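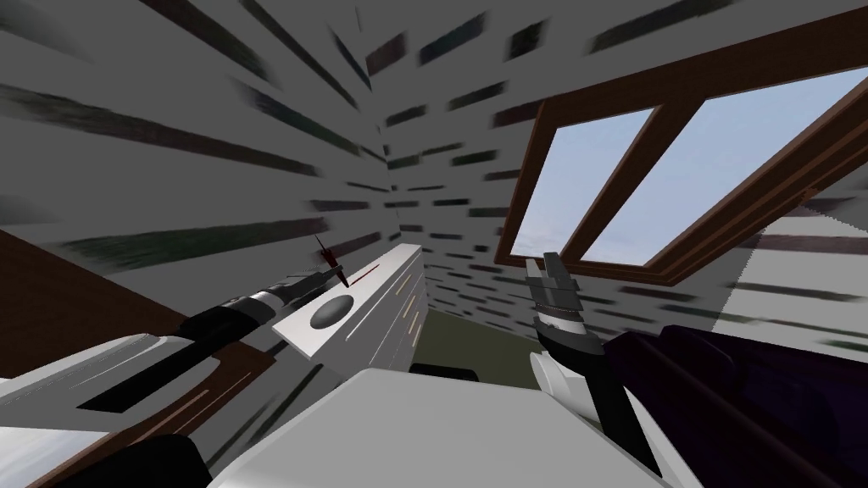 Toshiko Hattori wants to know why a machine that can beat a grown-up at chess cannot be trusted to put a pencil away in a drawer. Chess has fixed squares and fixed rules. A bedroom has neither, and that makes tidying the harder job of the two.

## What the machine must work out

Putting one thin object away takes several steps. The robot has to find it, close its gripper on it, carry it without knocking anything, and let go in the right place. A mistake of a few millimetres at the start can spoil everything after it.

Many robots practise first in a **simulation**, a room that exists only inside a computer. The walls, the window and the white cabinet are all drawn by a program, and so are the two arms. If a simulated arm drops a simulated stick, nothing breaks and the program starts again.

Simulated rooms can look odd. The wall pattern may be stretched into streaks. A robot trained in only one room may come to depend on such details, so programmers change the colours, the light and the furniture between attempts.

## Can it do chores yet?

Some of them. In May the Unovton project set a two-armed robot to clear a desk in a real room. It made 70 attempts and failed 11 of them. Most failures came at the gripping step – the object rolled, or was picked up by its very end and swung round.

Shop work is a little easier when the shelves stay put. Tins of one size are simple to grip. Bags of crisps are not, as they change shape when squeezed.

## Why two arms?

Watch your own hands when you open a stiff drawer. One holds the cabinet steady and the other pulls. A robot with a single arm can do many jobs, but it has nothing to steady things with. Two arms bring a new problem: the computer must plan both movements together so that they do not collide.

## Words to know

- **Gripper** – the part that does the work of a hand.
- **Joint** – a place where an arm bends or turns.
- **Attempt** – one try at a task, from start to finish.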